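Pleltlow Two-Arm Cell Checklist, reviewed

Tirnico has published a good-practice guide for small bench cells with two arms, and I was ready to dislike it. It costs $90, it runs to 171 numbered rules, and the sales page calls it "the standard." No standards body had a hand in it as far as I can find. Siobhán Ní Bhriain wrote most of it, and she at least says so on page one.

The chapter on handovers is the best part. It asks you to write down which arm lets go first, who checks the grip, and what the cell does if one side loses the part. We had none of that on paper. Cable routing gets a decent page too, with a plain rule that every loop be checked at full reach before a run.

Then the padding starts. Rule 100 tells you to keep the bench clean. The section on soft items is thin, and "secure grip" is never defined, so two people can score the same hold differently. Peadar Daly and I did exactly that. I'd also like to know where the 679 test hours on the cover came from, as the appendix doesn't say.

Geraghty's older sheet is free and covers most of the same ground, minus the handovers. Buy this one if you run two arms over one table. Otherwise wait for the September revision.
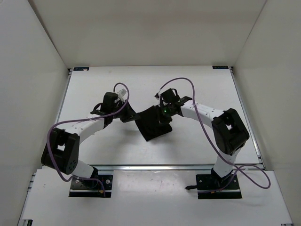
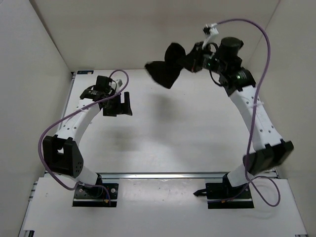

Shared hold on a flat black square, first picture; black cloth in the right gripper only, second picture.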